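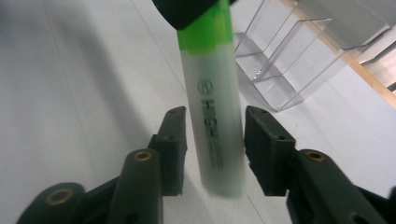 Why does squeezing a crystal make a voltage?
Because in some crystals the positive and negative charges don't shift together when you press on them. Their centers move apart a little, charge builds up on the faces, and a meter across those faces will show it.

Week 8: Piezoelectric materials
Notes by Salma Ait Brahim, with corrections from Craig Geddes

This is my favorite week of the course, so forgive the length! Last time we treated a crystal as something that stretches or something that stores charge. Now we let it do both at once, and each one drives the other.

Start with symmetry. If a crystal has a center of symmetry, every charge has a partner on the opposite side, and an even squeeze can't favor one direction. Table salt is like this, so you can press on it all day and get nothing. Quartz has no such center. Squeeze it along the right axis and the silicon and oxygen ions shift so that one face goes positive and the other negative.

Now run it backward. Put a voltage across the quartz and it changes shape (by a tiny amount, but very reliably). We call the first case the direct effect and the second the converse effect. The same coefficient, d, describes both, and I still think that is lovely. Derive it once from the free energy, even if you never do it again. The steps are on page 49 of the reader.

For the direct effect, with stress T and no applied field:
D = d T
For the converse effect, with field E and no stress:
S = d E
D is charge per area and S is strain. Check the units of d in each line, coulombs per newton in one and meters per volt in the other, and convince yourself they match.

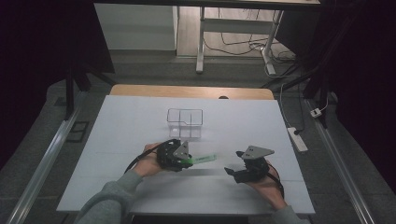
Green highlighter and clear plastic box on a white board.

Ceramics and poling

A fired ceramic is a jumble of grains pointing every which way, so their effects cancel. To fix that we warm the piece, apply a strong field, and let it cool with the field still on. The domains line up as far as their grains allow, and most of that order stays when the field goes away. Heat the piece past its Curie temperature and you lose it all. Tapio Mustonen did this to a good disk in June and has kindly let us use his before and after curves, which are in the Plallo folder.

Before the next class
Read the Briggs chapter on domains, skipping the part on thin films.
Do problem set 4. Problem 2 is harder than it looks, so draw the axes first.
Bring questions about poling, the stranger the better!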